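Refurbished Dell tower, bought through Dhillon for 139 dollars

I wanted something I could open up without swearing, and my friend Trevor Gauthier kept steering me toward these old office towers — bless him, he was right.

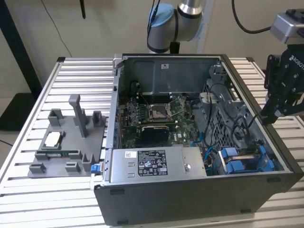
Side panel off, socket open, graphics card still in.

The blue drive latches are my favorite part, and I do love having all that board within easy reach! The cables are a bit of a tangle, I'll admit. Four stars from me.
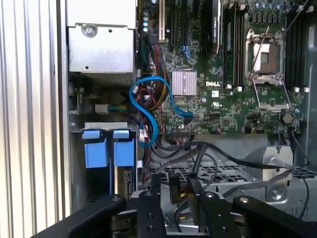 Is it a good first computer to take apart?
I'd say so, as long as you set aside a whole afternoon and keep a little dish handy for the screws.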